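La carta de Pustudwood

Davina Moncrieff llegó a Korthorpe con la última barca. Lluvia. Una maleta, doce libras y la carta de su tía doblada en el guante.

«Ven antes de octubre. No hables con Pollock.»

Y claro, lo primero que encontró en el muelle fue a Pollock. Viejo, sombrero hundido, olor a brea.

—La casa está cerrada —dijo—. Desde el entierro.

¿Qué entierro? Nadie le habia escrito. Siguió andando, los zapatos llenos de agua, cuesta arriba, sin mirar atrás. En Pustudwood ardía una luz. Una sola, en la cocina.

Empujó la puerta. El reloj parado. Dos tazas, una todavía tibia. En el cajón, debajo de los manteles, 885 cartas atadas con cordel, todas para ella, ninguna enviada. Las contó esa noche porque no podia dormir.

La última terminaba así: «De niña girabas las cosas hasta que cuadraban. Esta no va a cuadrar.»

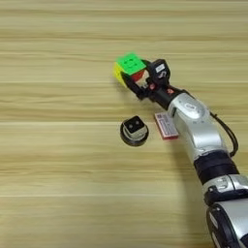
Un lado verde, otro amarillo.

Davina leyó la frase tres veces. Luego oyó pasos en el piso de arriba, lentos, de alguien que conocía cada tabla.

—¿Tía?

Los pasos se pararon.

—Te dije que no hablaras con Pollock —contestó la voz.

(Sigue el lunes que viene.)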